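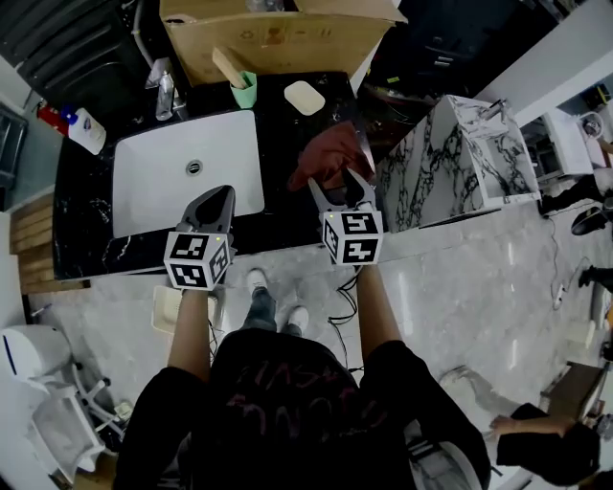 Can a machine wipe down a bathroom counter yet? Afiq Tambunan's answer is sometimes, if you leave the soap where it expects to find it. Move the soap and all bets are off!

We'd love your help with that second part. The Mavon chores study is looking for people who clean, fold, rinse and tidy the way they do at home, holding a pair of hand-held grippers in place of their own fingers. Every session gives our robots more to learn from, and there is still so much they don't know about a plain old cloth.

## What you'd be doing

You stand at a sink and counter and work through short chores, one after another:

- pick up a cloth, fold it over and wipe the counter
- move small things like a cup or a bar of soap, clean under them, put them back
- hang or fold the cloth when you're done

Two fingers per hand feels strange for the first few minutes (expect to drop things, we all did) and then it gets oddly fun. Please don't try to be neat for our sake. If you always wipe in circles, wipe in circles. 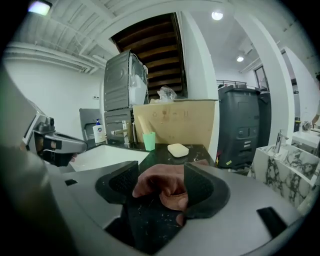 Will a robot be doing this in my house by next year? asked one reader of our last call. We don't think so. In our July trials the robot tried 1,244 wiping and folding chores and finished 73 percent of them with no help from us, which made us very happy, but those were counters it had already practiced on. On a new counter it still gets stuck on things a ten-year-old would sort out without thinking, like a cloth bunched up in a corner. It's a great problem to work on and we're nowhere near done.

## Who can join

Anyone 18 or over who can stand for a session of 80 minutes, breaks included. Left-handers, please write to us, we have far too few of you! No technical background needed. People who clean for a living are especially welcome, and so are people who hate cleaning.

## Pay and place

You get $500 for a set of five sessions, paid after the fifth. Sessions are held at our Flollden site, on weekdays or Saturday mornings. Wear closed shoes and sleeves you can push up.

## How to sign up

Send a few lines to the Mavon study desk with your name, the times that suit you, and the chore you'd hand over to a machine first. Afiq reads every one of those answers. Calls for the next round close on 05/07/2023, and we reply to everybody, including when a round is full.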